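Come Talk to Me About Your Rollover (Paid, and I Bring the Snacks)
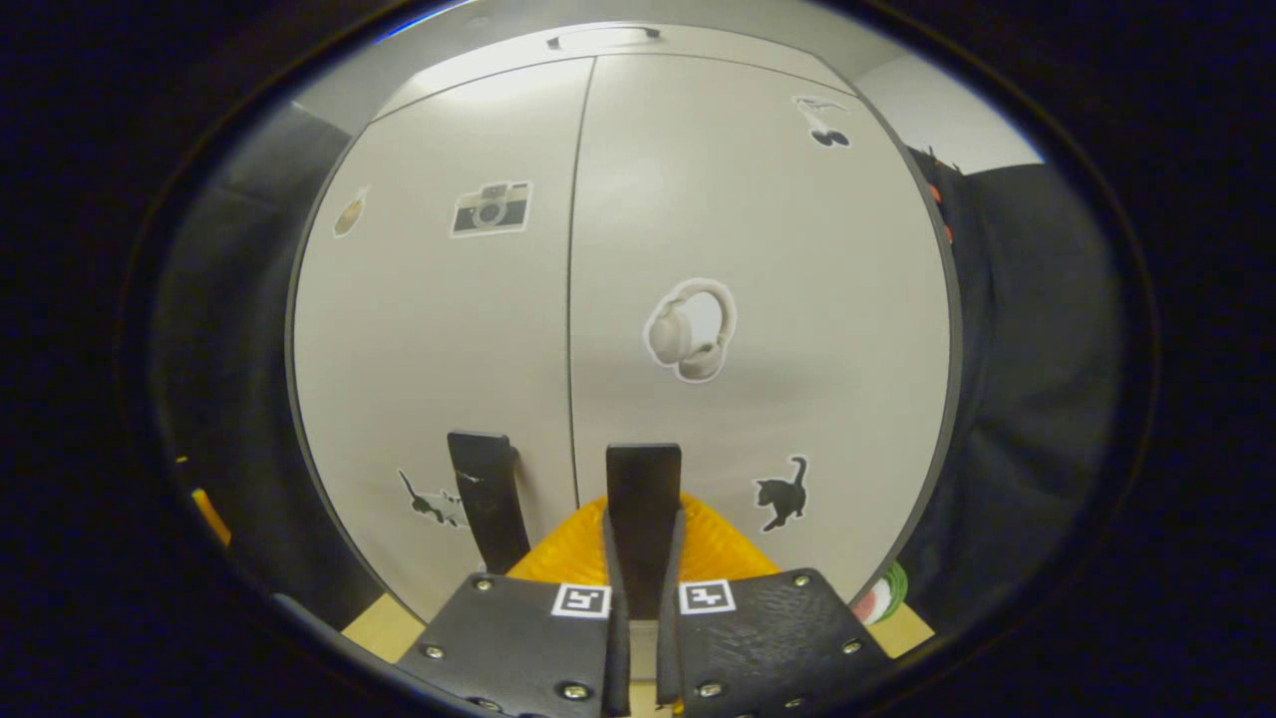
Virgil Căpraru wrote back after my last call to say he'd moved an old workplace plan into an IRA twice and still couldn't explain to his wife why one check came with tax taken out and the other didn't. Could he sign up even if he'd done it wrong? Yes, Virgil! Please do. Doing it wrong is half of what I want to hear about.

So, hi. I'm Fitzgerald Park, and I write the plain-English guides at Brameck for people who've left a job and have retirement money sitting in the old plan. I'm rewriting the whole rollover guide this November (the current one is 43 pages, and I'm sorry), and I need to talk with people who have been through the process or are stuck in it right now.

I'd love to hear from you if you've left an employer in the past few years and had a 401(k), 403(b) or similar plan there. Maybe you rolled it over, maybe you cashed it out, maybe you left it alone and the statements go straight into a drawer. Small balances are very welcome. One person last time had $1,356 in her account and she taught me more about forced transfers than anyone else I talked to.

You don't need to know any of the vocabulary. If "direct rollover" and "indirect rollover" sound like the same thing to you, great, I want you on the list.

What you'd be doing: one video call with me, usually in the evening after 6, where you tell me how it went and then read a few draft pages out loud and grumble at them. If you live near our office you can come in instead, and then there are snacks. A week or so later I'll email you a revised page and ask if it got any better. You get $300 once we've done both parts, paid by check or bank transfer, whichever you like.

A few things I can't do. I can't give you advice about your own account, and I won't ask for account numbers, passwords or your Social Security number on the call. Please cover those up if you're holding a statement! We also can't take people who sell investments or insurance for a living (sorry, Dad).

To sign up, use the contact form on this site and put "rollover guide" in the subject line. Tell me what kind of plan you had, what you did with it, and what time of day works for you. Esben Zoëga handles the scheduling and will write back with open times. If you need an interpreter or captions, mention it in the form and he'll set that up before we talk.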